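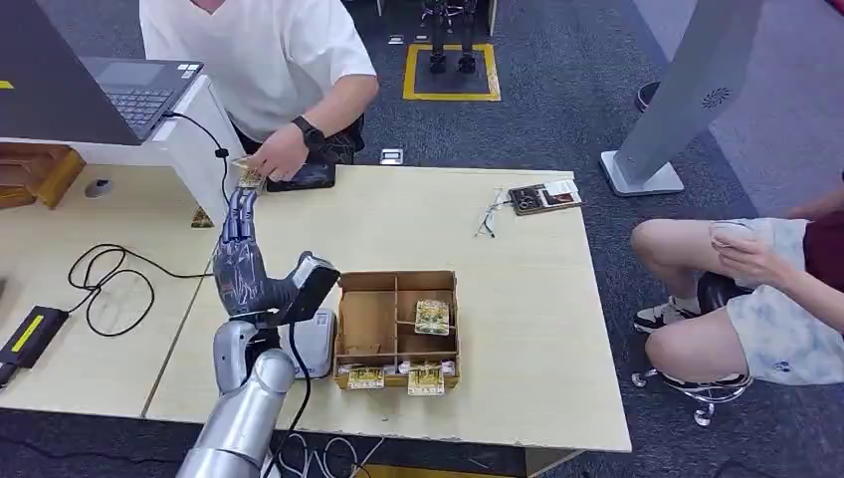 Hand Trouble at Varkivholm

Posted Mar 6, 2022 in Gallery, Robots

I promised everybody a gallery from our card sorting week at Varkivholm and then I kept putting it off, mostly because the week didn't go the way I told people it would! We went in thinking we'd come home with a nice clean demo. We came home with a bruised thumb, a bag of bent trading cards and a very long list of things to fix. So I'm writing up the bad part first, while I still remember it properly.

The job

Bilyk is our name for the arm and hand together (Oksana Pavliuk picked it and I've stopped asking what it means). The job sounds so easy. A person holds out a card, the fingers close on it, the arm swings over and drops it in the right part of a cardboard box. Take a card, place a card, go back for another one. We'd done it at home with playing cards and it was lovely. The trading cards are shinier and they slide, so we figured slipping would be our big problem for the week. I packed extra fingertip covers and everything.

Slipping was fine! Hardly any slipping. What we got was a hand that wouldn't let go.

The pinch

Day two, after lunch. Maksym Demchenko was handing cards over and he'd gotten into a good rhythm, which I now think was part of the trouble. The hand closed, he felt it catch the edge of his thumb along with the card, and he did what we'd all been doing, which was wait for it to open. The screen said OPEN. The fingers were closed. He said "um, it's got me" in such a calm voice that I kept typing for a second, and I still feel bad about that.

Liudmyla Stasiv hit the stop. And then came the part I really didn't like, because on our hand the stop freezes the fingers right where they are. It doesn't relax them. So the arm was nice and still and Maksym was still stuck. We had to find the manual release, and the tool for it was in my backpack, under a sweater. From the pinch to his thumb coming free was 59 seconds according to the log. It felt like a whole afternoon.

He's okay. Black nail, some swelling, lots of sympathy donuts. The fingers on this thing aren't very strong, and I'm so glad we'd left the grip turned down for the cards. I've used it at the high setting on other jobs and I don't want to think about it too much.

Chasing it

Our first guess was software, because the screen said one thing and the hand did another. Thitima Thongdee went through the messages that evening and found that the software was only showing what it had told the hand to do. It had no clue what the hand had done. The word OPEN on that screen meant "I sent open." I must have looked at it thousands of times and never once wondered.

So then why didn't the message get there? We ran the hand with a foam block between the fingers (no people anywhere near it, thank you) and let it open and close over and over. Not one miss on the first morning. Not one! I was ready to blame the cards again. Then Oksana pointed out that we were testing with the arm parked, and that when it reaches up toward a person the wrist cable gets pulled pretty tight around the bend.

We put the arm in the reaching pose and ran it again. Out of 3,000 closes, the hand missed the open command 7 times. Every one of them was in that pose. Wiggling the plug at the wrist could make it happen on demand, and I'm a little embarrassed by how pleased we all were when it did.

The cable was simply too short for what we were asking. It had been fine at home, where our table is lower. At Varkivholm the arm had to reach up more, and the plug was getting a small tug each time. Somewhere along the way it had worked itself a tiny bit loose.

What we changed

New cable, with 40 centimeters of extra length and a proper clamp so the pull lands on the clamp and not on the plug.

The hand now reports where its fingers are and the screen shows that. If the fingers aren't where they should be, we get a loud beep and the arm won't move.

If the hand hears nothing from the computer, it goes limp. It'll drop the card, and that's fine with me, a card on the floor is just a card on the floor.

The stop button has a second step now that relaxes the fingers. Liudmyla and I argued over this one for ages, since a hand that lets go can drop something heavy on a person too. For cards it's the right choice. For the heavier stuff we'll have to talk again.

The release tool hangs on a hook by the stop button. It isn't allowed in my backpack.

We also hold the cards by the far edge, fingertips well back. I wish I could say we'd always done that. We'd started that way and then got comfy, and by the second day people were practically shaking hands with it.

Still not happy about

I don't know how long the plug had been loose. The old logs only kept the commands, so there's no way to look back and check. Valentyna Hordiienko, who had the arm before us for the Illow job, remembers it being "sticky sometimes" and putting it down to the fingertip covers. Could be the same thing, could be the covers. If you've borrowed the hand from us and saw it hang on to something too long, please write to me, even if it was only once and even if you're not sure!

The next outing is Ustska in June, with the new cable and no hand-to-hand passing for the first day. Maksym says he'll come along, but he wants to be the one typing.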